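Drawing & Observation Board > Student Work and Exercises > Mechanical subjects for value studies?

kestrel_draws
Posted 7:42 PM

I teach an evening drawing class at Wellden and I'm tired of drapery. We do two sessions of it every spring, white sheet over a chair, one lamp, and by the end everybody can shade a fold but half of them can't tell me why a dark shape next to a light shape looks darker than it is.

I want to swap one of the drapery sessions for something with hard edges and flat planes. Matte black, bare metal, some color in the background. Charcoal and white pencil on gray paper, three hours including the critique. Most of the class has done fruit, boxes and the sheet, and that's it.

Two questions. Is it too much of a jump, and would you let them work from a photo or insist on objects in the room? 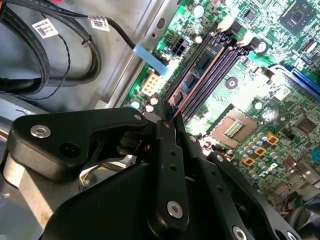 Reply #1
old_graphite
Posted 8:05 PM

It's too much of a jump. I've run a class like yours for 20 years and the drapery is there for a reason. Cloth forgives you. If a fold lands half an inch to the left it's still a fold. A screw head half an inch to the left is a mistake, and beginners will spend the whole evening erasing screw heads and never get to value at all.

If you want hard edges, use paint cans and cardboard boxes. Spray a few of them black.

Reply #2
T. Varela
Posted 8:31 PM

I disagree with the above, at least in part. I moved my beginners to machine parts in March and the value work got better. The trick is that they are not allowed to draw any detail for the first hour. Three tones only, squinting, big shapes. Anyone who draws a screw starts over.

On photos, I go back and forth. A photo holds still and everybody gets the same light. But the camera crushes the darks, so a student copying a photo of something black will fill it in solid and think they are done. In the room you can walk them up to it and show them that the "black" has four or five values in it.

Tiburcio

Reply #3
kestrel_draws
Posted 8:50 PM

Thanks both. The no-detail hour is a good rule and I'm taking it. What paper were you on? I have a stack of the Orozco gray left over but it's pretty smooth and the charcoal slides off it.

Reply #4
T. Varela
Posted 9:02 PM

Orozco is fine for white pencil and bad for charcoal, same experience here. I used the Prokska mid-gray, the one with the tooth. Buy the pad, the loose sheets curl.

Reply #5
marginalia_b
Posted 9:20 PM

Jumping in on composition, because I think that's where this kind of subject goes wrong more than value. My own teacher had us fill a page with nothing but thumbnails before we were allowed near the good paper. I still have that sketchbook, 1986, and the thumbnails are better than the finished drawings.
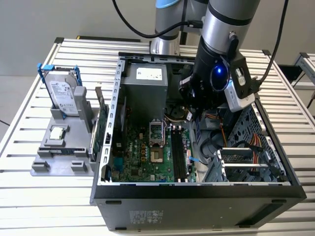 With beginners I start by asking where the darks connect. They usually answer with a list of things, and you have to steer them back to shapes. Then I have them look for a set of parallel lines they can measure everything else against. The slats of that white table would do the job: they run straight across, and the open tower lying on them can be checked against them for tilt before anybody touches the inside of the case. The silver arm coming down can be one long light shape to start with. I would not let a first-year student put in the blue ring light until the last ten minutes, or it becomes the whole drawing.

Baltazar Manríquez had a handout on this that used to circulate here. If somebody has a copy please post it.

Reply #6
old_graphite
Posted 9:41 PM

I have the Manríquez handout on paper somewhere. It's good, but it was written for second-year students, which is sort of my point.

And measuring off parallel lines is a perspective lesson. The original post asked about value. You can't teach both in three hours with a critique at the end. I've tried it and the critique turned into me explaining vanishing points to people who wanted to go home.

Reply #7
marginalia_b
Posted 9:58 PM

Fair on the time. I'd cut the critique to twenty minutes before I'd cut the thumbnails, though. A badly placed drawing with nice shading is still a badly placed drawing.

Reply #8
curport_annie
Posted 10:14 PM

I'm a student, not a teacher (second term at the Curport night school), so take this for what it's worth. We had drapery for the whole first term and I was so bored I almost quit. The first time I got interested was when we drew the insides of an old radio. It came out bad. I still did four more at home that week.

What helped me was cropping in close. When I tried to draw the entire radio I panicked. When the teacher cut a window out of card and had us draw only what was inside it, I could manage. 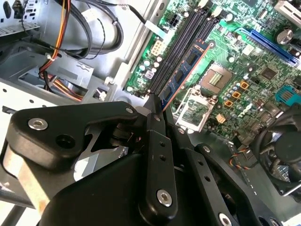
Reply #9
kestrel_draws
Posted 10:33 PM

The card window is going in the plan. I think I can settle most of this:

Session one stays drapery, old_graphite wins that one.
Session two is the mechanical subject, card windows handed out at the door.
Ten minutes of thumbnails, then the no-detail hour in three tones.
Detail after the break if they want it.
Prokska paper, if the store still has the pads.

I haven't decided on photo or object. I may split the room and compare.

Reply #10
old_graphite
Posted 10:47 PM

Splitting the room is reasonable. Put the stronger ones on the object. And fix the charcoal drawings before you stack them, I lost a whole set that way.

Reply #11
T. Varela
Posted 11:05 PM

I'd put the stronger ones on the photo. They're the ones who will notice the darks are wrong and do something about it. Either way, post a few results when you have them.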